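How to fold T-shirts on the bed so they stay flat in the drawer

Posted in Home and Laundry
By Chepkoech Nzioka

For many years I folded my T-shirts in the air, holding them under the chin, the way my aunt did it. The result was always a soft ball which opened itself in the drawer. Then I shared a flat with Jhair Mosquera, who had worked in a clothes shop, and he showed me to fold on a flat place and to use my hands like an iron. I don't have a big table, so I do it on the bed. It works well, and with a little practice one shirt takes less than 30 seconds.

What you need

A bed with the cover on it, or any wide surface
Clean, fully dry T-shirts
A drawer or a box, 25 cm deep or a little more if you want to stand the shirts up

You don't need a folding board. I bought one from Skekano some time ago and it is now under the sofa.

Before you start

Pull the duvet more or less straight. It does not need to be perfect, but a big lump under the shirt will make one side longer than the other. If your duvet is very thick and soft, put a large towel over it and fold on the towel.

Make one pile with all the shirts before folding the first one, and put it near the bed where you can reach it. I also separate the thick cotton shirts from the thin ones, because they don't stand nicely together in the drawer.

Step 1. Lay the shirt face down

Put the shirt on the bed with the front side down and the neck away from you. Pull the shoulders gently to the sides, then pull the bottom hem toward you. Go over it with the flat hand from the middle to the outside. Most of the small wrinkles disappear in this moment, so please don't hurry.

If the shirt has a big print, check that the print is not folded in itself. An old print can stick together when it is warm, and then it cracks.

Step 2. Fold the first side

Take the right side and fold it to the middle of the back. The fold should start halfway between the neck and the end of the shoulder. Now turn the sleeve back, so that it lies on the folded part and does not go over the edge. Make it flat with the hand.

Step 3. Fold the second side

Do the same with the left side. You should have a long rectangle with the same width at the top and at the bottom. If it looks like a triangle, open only the last fold and do it again. For long sleeves, fold the sleeve down along the side, parallel to the edge.

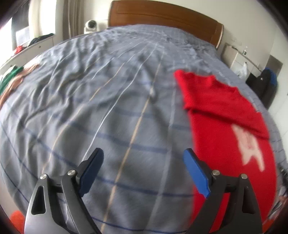

Red T-shirt on the plaid duvet, partially folded.

Step 4. Fold from the bottom

Take the hem and bring it up, but stop 2 cm before the neck. This small space is for the thickness of the cloth. Then fold in half again, or in three parts if your drawer is low. Press with both hands and count to two.

Step 5. Put the shirts away

Stand the shirts in the drawer one behind the other, with the round fold up. Fill the drawer well, but leave enough space for one hand - if it is too tight, you will pull out three shirts when you want one.

Common problems

The shirt opens again. Usually the last fold is too loose. Press it once more, or fold in three parts.

The shirt slides on the bed. A satin cover is difficult. Use the towel.

There are lines on the front. This happens with linen and with thin cotton like the Florolel ones. I hang these shirts and fold only the others.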